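Robotics Elective, Unit 4: Reading the Wrist Camera
Handout to go with the lab session, Mervyn Heywood
Updated 21 Oct 2022

Okay, so most of you now have the Liseck simulator running on the lab machines, and a few of you have it going at home as well (well done, I know the install is a pain). This unit is where we stop driving the arm from the nice wide view and start driving it from the wrist. It feels horrible for the first session. Stick with it!

What I want from each pair is a short log: where you think the wrist is pointing, what you based that on, and what the joint readout says when you finally let yourselves look at it. You get 60 minutes in the lab, and the person calling the pose is not the person with the controls. Swap at the halfway mark.

A quick reminder from last time. The camera rides on the wrist, so the fingers stay near the bottom of your view while the room swings about behind them. If the room looks tilted, it's the wrist that has rolled. I still catch myself leaning my head over to match, and I've been doing this since the old Ranasinghe rig.

When you're lost, look for long straight edges first. The line where the wall meets the ceiling is my favourite because you can find it from nearly anywhere. Then look for something with corners you know are square, and see how badly they've been squashed. Colour comes last for me, though Roscoe Halvorsen, who takes the other lab group, swears by it and will happily argue with you about it.

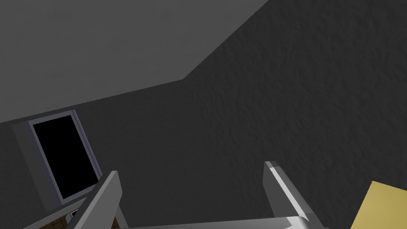
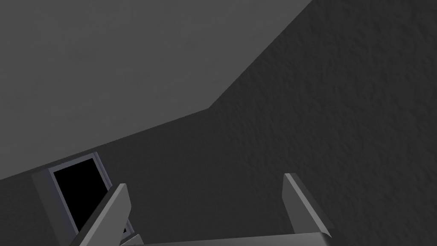 Fig. 2. Two wrist views in the simulator, gripper open and nothing between the fingers. The patch of yellow is in the first view only.

Try these two before you touch the controls. Sketch the big diagonal edge for each one on scrap paper, then put the black rectangle in beside it and compare your sketches. Has the rectangle moved towards the fingers or away from them? Which way would you have to roll the wrist to get it sitting square? Don't assume the first one came first, by the way. You can't tell that from two stills, and I've marked down a few logs in the past for making up a whole arm movement to explain a pair like this.

Watch out for overlap too. In the second view the left finger crosses a corner of the rectangle, and that tells you the finger is nearer the camera. It doesn't tell you how much nearer! People lose marks on this every year. If you want distance you need a second viewpoint and the joint angles that go with it, and we'll get to that in Unit 5.

Marking: the log is out of 11, with 2 of those for handwriting I can read. A wrong pose with a clear reason behind it still gets most of the marks.

For the keen ones, load the Ellano room and do the same exercise with the wide view switched off completely. Send me your log if you get anywhere with it.

Bring your sketches next time, even the ugly ones, and save your session under both surnames.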